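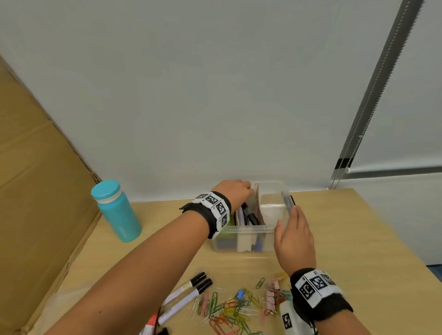 Clear storage box with a cardboard divider, on the table.

This site uses cookies to remember your settings. By continuing to browse you accept our cookie policy. Accept | Manage

Five nine, again

I have been looking through my radio log for April, and I would like to congratulate everyone in it. You were all magnificent. Of the 251 voice contacts in there, every single one was a five nine, including the man I asked to repeat his call sign until he began to sound personally hurt.

For readers who wandered in from some healthier hobby, a voice signal report has two numbers. The first is how well I can understand you, from one to five. The second is how strong you are, from one to nine. A five nine means you are perfectly readable and booming in. In practice it means "hello."

My own worst offense is right there in the log. Jomar Javier was running three watts into a wire he had thrown over a branch, 3000 miles from my kitchen. I copied his name as Omar, then Joma, then (after some guesswork) Jomar. I told him he was five nine. He thanked me warmly and told me I was five nine too, and then asked for my call sign again.

I understand how we got here. In a contest the exchange has to be fast, and the report is a formality you rattle off on the way to the serial number. Cliko, the logging program I use, fills in both boxes before I have even heard the other station. It has that much confidence in us. I have turned the setting off, and the program turns it back on with every update, like a waiter topping up your water.

Contests I can forgive. What bothers me is that the habit has leaked into everything else. On the Netow evening net last month, Honeylyn Aquino had just put up a new vertical and wanted to know how it compared with her old dipole. She switched back and forth and asked for reports. She got five nine on the vertical and five nine on the dipole. At one point, as far as I could work out, she got a five nine on the dummy load. She had spent a whole afternoon on a ladder for this information.

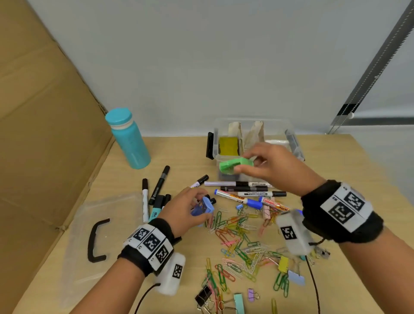
A report is only worth sending if it could have come out some other way. That is the whole trick of measuring anything, and it doesn't call for a laboratory. If you had to say which block was which in the photo, the green one by the box or the blue one in the other hand, you would not call them both five nine. You would say green and blue, and the person asking would know something. Honeylyn would have been delighted with green and blue. She would have been delighted with "the second one's a bit worse," which takes no meter at all.

People do raise the meter, of course. Dindo Padilla tells me there is no point in careful reports when every S-meter reads differently, and he has a Jirex receiver whose needle sits at S7 with the antenna unplugged, so he speaks with some authority. Fine. But a crooked ruler can still tell you which of two boards is longer. If my needle drops two units when you switch antennas, it drops two units, whatever the units are worth. And the first number never involved a meter. It only asks whether I understood you, and I am supposed to be the world's leading expert on that.

The other objection is manners. Shahnaz Cassim, who runs a good deal more than 200 watts and is heard everywhere, once told me that giving someone a three three feels like telling a host the soup is cold. I see it differently. If I have put up a bad antenna, I would like to find out from a stranger two states away before I find out from the wind. I got a four three from an operator in Tagle years ago, delivered with no apology whatsoever. I went outside and found a connector full of water. I still think of him fondly.

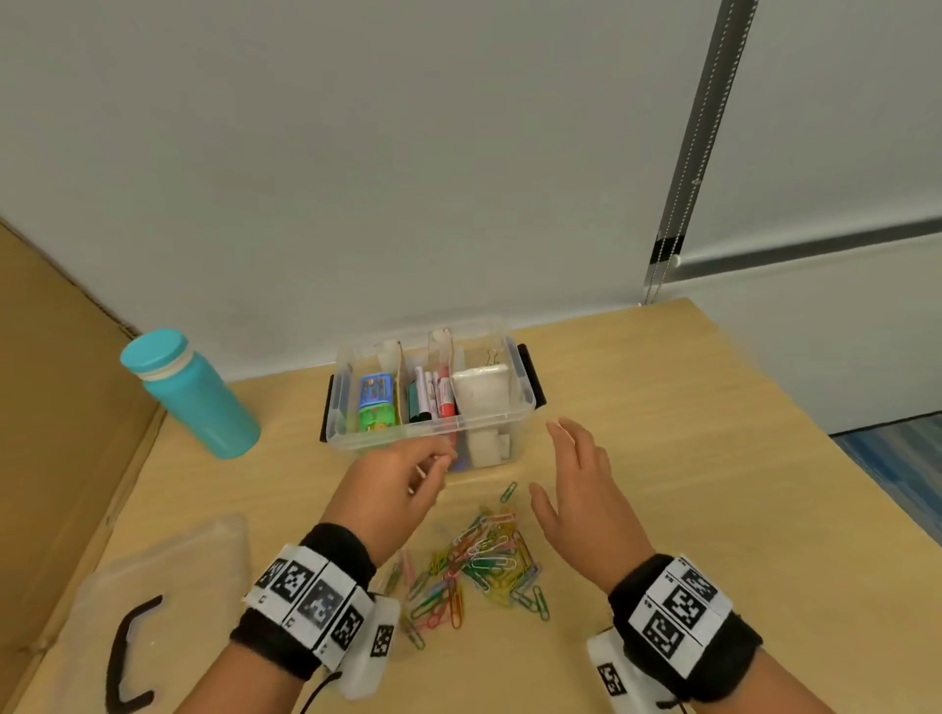
What I would ask for

Keep your contest reports as they are. That fight is over and I wasn't invited to it.

The rest of the time, listen for a moment before you fill in the box. If you missed half the words, say three. If the needle is lying down, say so. When somebody asks you to compare two antennas, give them two different answers, or else tell them you can't hear a difference, which they can also use.

Trinidad Maglaya has started doing this on the morning net. She gave me a four five last week and I was in a foul mood until lunch. Then I checked my microphone gain. It was set wrong, and by the look of the dust on the knob it had been for quite a while.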